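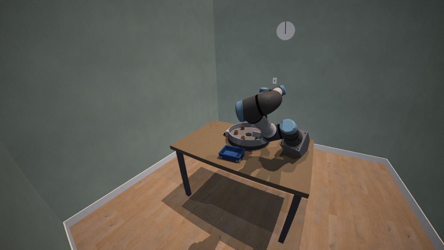

A simulated view of a sorting station, with a robot arm, a round tray of parts and a blue bin. Illustration: Civier

Parts maker Tuvar will put robot arms on the returns line at its Mutorora plant in July, moving workers off a job many of them have done by hand for years.

The company said Apr 2, 2021 that the arms will pick small metal and plastic pieces out of round trays and drop them into bins for checking. The line handles 800 trays a shift. Workers there now sort the pieces standing up, and sore wrists and shoulders are the most common complaint on the floor, according to the plant's own safety log.

Tuvar said no jobs will be cut this year. Of the 30 people on the returns line, 17 will train to load trays, clear jams and check the finished bins. The others will be offered places in packing or in the repair shop at the same hourly rate.

The change also ends the late shift on the line. Some workers have asked what will happen to the night premium they now receive. The company said it will keep paying it through the end of the year and has made no decision beyond that.

Civier, which is setting up the system, built the station on a computer first and used the model to test how the arm reaches into the tray from its spot on the table. Line workers were shown the model in the break room and asked for changes. They wanted the bin close to the front edge, so a person can lift it out without leaning past the arm, and a stop button on both sides of the table.

Training will be run by Enriquez, a local technical school, and will take 20 hours per person. All of it will be on paid time.

The worker council at the plant said it supports the move to lighter work but wants the new job duties in writing before the first arm is switched on. Talks on that are still under way. A second line, which handles larger parts, will stay manual for now.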